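Thermal interface, paste vs. pad — bench notes
Last updated: 1st August

Continues the April notes on paste drying out. The question is still whether the Skuline pad can replace Wirkico paste on the office towers, which get opened once every few years and run warm in between. Peak temperature matters less here than drift.

Procedure as before. Clean both faces with isopropyl and lint-free wipes, let them dry, apply, close the bracket, fit the heatsink, tighten the screws in a cross pattern by half turns. Let the machine idle until the reading is flat. Run the Azevedo load script at 100 percent on all cores. Log on the Skorka every five seconds. Stop at 80 °C regardless of what the script is doing.

Run 534 stopped early. It reached the limit in the first few minutes, on paste, on a processor that had passed comfortably the day before. Nothing else had changed that I know of. Took the heatsink off and found the paste print heavy along one side and nearly bare along the other, so the sink was sitting at a slight tilt. One screw had bottomed against a burr in its standoff. Removed the burr with a hand deburring tool, cleaned everything, repeated. The repeat settled well under the limit and the trace lies on top of the previous day's.

Run 534 is excluded from the comparison but kept in the log with a note. Zewditu Degefa suggests checking the older paste runs for the same slope in the first minute, as a tilted sink would also explain two that we wrote off as bad application. Worth doing before any more new runs.
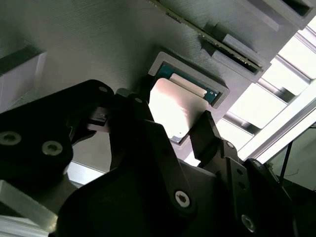
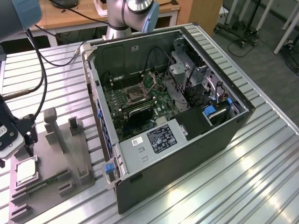
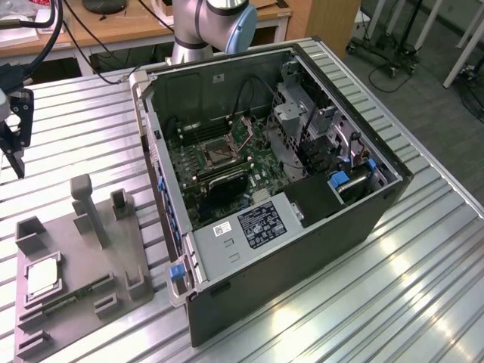
First: gray printed panel with the rectangular recess. Second and third: tower on its side, panel off, CPU socket open.

Pad results so far. Start temperature is slightly higher than with paste, in every run. The spread between applications is much smaller, which is what you would expect from something with a fixed thickness. No measurable drift yet, but the longest pad series is short and I would not quote it. The pad tears if the sink is lifted cold. Warming the machine at idle first and twisting before lifting leaves it mostly in one piece.

Paste results. Best single numbers are all paste. So are the worst. Spreading with a card gives no better contact than one pea-sized dot in the center, and it traps air if done slowly. Going back to the dot for everything.

Probe placement: the Skorka probe taped near the exhaust reads low when the office air conditioning cycles. Ignore that channel for differences under a degree. The on-die sensor is fine.

To do:
— recheck first-minute slope on older paste runs (ZD)
— inspect all standoffs on the remaining towers for burrs
— order more wipes
— repeat pad series with the sink screws at the lower torque setting
— move the exhaust probe out of the draft, note new position on the run sheet

Run sheet template still has the old field for ambient at the end only. Write it in at the start as well until it is fixed.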